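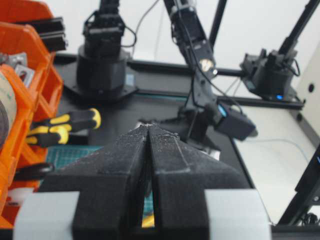 Brackets and short lengths of black extrusion keep company in the orange bins, with a pair of yellow-and-black handles lying in front.

Réka Jakab will tell you, if you let her get as far as the second cup of coffee, that she used to own a cabinet with 40 drawers and could never find a thing in any of them. It was a handsome cabinet, too. It came out of an old watch repair shop in Trastano, it had little brass label holders, and she spent most of one August writing the labels by hand in her best capitals. Then she spent the next three years opening the drawer marked CORNERS and finding string.

"The labels were beautiful," she says. "I was so proud of them that I wouldn't change them, and so everything moved except the words."

She builds small frames and stands from aluminum profile, the slotted kind that bolts together at the corners: a rack for seed trays, a tilting shelf for a music teacher, a great many monitor risers for people who were sick of propping theirs up on phone books. It's a pleasant sort of trade, and it makes an unbelievable quantity of leftovers. Every job seems to end with a piece of extrusion too short to be useful and too good to throw out, plus a few brackets that wandered off during the build and came back once it was over.

The cabinet went to her cousin Miklós Kiss, who keeps fishing flies in it and is very happy. What replaced it was open bins, in the loudest orange she could find, and a cutting mat laid down where she could reach it from her stool.

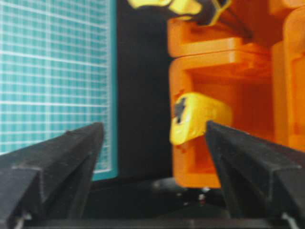
Teal grid on one side and bright orange on the other.

I'll confess I had my doubts about the color. I've written about a good many workrooms for these pages, and the ones people fall in love with tend to be all pale birch and cream enamel, with maybe a nice pair of shears on a nail. Orange bins look like something you'd find behind the counter at an auto parts store. But stand at the bench for ten minutes and you start to come around, because silver brackets and black profile show up against that color the way raisins show up in rice pudding, and you can see what you've got from across the room (which is where you generally are when you realize you need it).

The open front matters just as much. A drawer asks you to remember. A bin with its lip tipped toward you lets you look, and Réka, who is the first to say that her memory is excellent for tunes and terrible for hardware, does a lot of looking.

Her rules for the bins, such as they are, fit on a scrap of paper, and she has never gotten around to writing them on one. Heavy things that get used up go where her left hand falls. Tape stands on its edge, never flat, so the roll can be grabbed without digging and nothing gets piled on it. Brackets may go in a heap, and she feels strongly about this. She once tried sorting them by size into tiny cups and gave it up within the week, having discovered that stirring a pile with one finger is a perfectly good way to find a bracket and a rather soothing one.
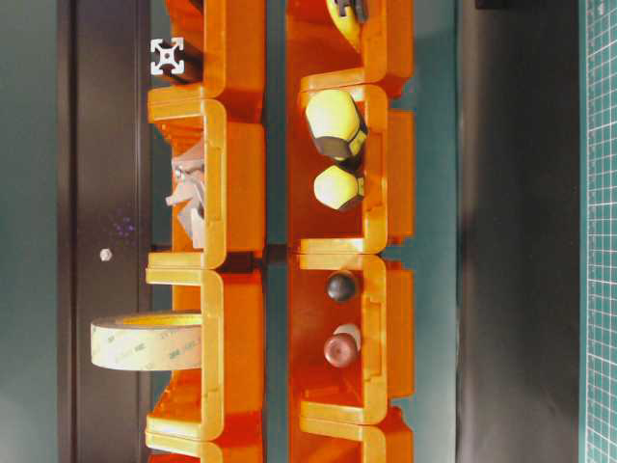 Then there's the matter of the odd bin. Every bench needs a place for the things that don't belong with anything else, the caps and knobs and round doodads that turned up in a coat pocket and might be part of something. Miklós calls this the guilt bin. Réka prefers "the waiting room," and she's generous with it, up to a point. When a thing has waited long enough that she no longer remembers where it came from, it goes into a coffee can by the door, and the can goes to the Saturday swap table at Milošević, the hardware store down the hill, where somebody else's grandchild will be thrilled with it.

She's less relaxed about the mat. It's the one part of the bench that gets cleared all the way at the end of the week, and she does it slowly, with the radio on. She gives the whole tidy 90 minutes and guards them like a dinner reservation. Tape goes home first, then tools, then whatever metal has drifted, and last of all she wipes the grid down with a damp cloth and stands there a while admiring it. I came by for one of these sessions and was put to work on the brackets. I am not a natural tidier, and my husband will be surprised to read that I enjoyed it, but there's something in the plain back-and-forth of it, mat to bin and bin to mat, that quiets the head.
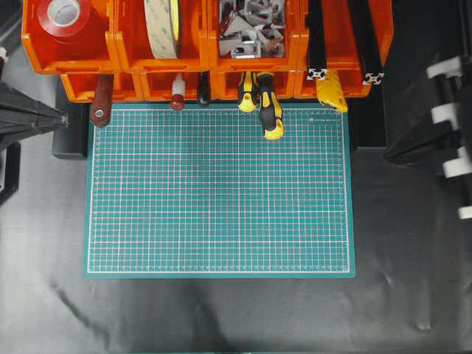
The cutting mat, with two tiers of bins behind it and a row of hand tools within easy reach.

The hand tools live at the front, handle-down, right at the top of the mat. She tried them on a pegboard first and found that she laid them on the mat anyway, every time, so she moved their home to where they were ending up. I've since done the same with my kitchen scissors, after roughly twenty years of walking across the room for them.

If you want to try it yourself, Réka suggests starting with fewer bins than you think you need and living with them through one whole project. Put out only what you reach for. The rest can sit in a box under the table until you miss it. And leave off the labels, she says, at least for the first month, though she did keep one of the old brass holders from the cabinet, screwed to the underside of her stool. The card in it still reads CORNERS.

COMMENTS (4)

pinwheel_dot
Tape on its edge!! I have been stacking mine flat like pancakes and the one I want is always on the bottom. Going downstairs to fix it right now.

Harlan B.
Nice piece. I'd add that open bins collect dust like crazy if you do any sanding in the same room. I throw an old pillowcase over mine at night.

corkura_quilter
Same mat color on my sewing table and the same love of a good grid. Does she turn hers over when one side gets chewed up? Mine went soft along one line where I always cut.

MJ in the valley
My dad had a waiting room too, only his was the whole garage.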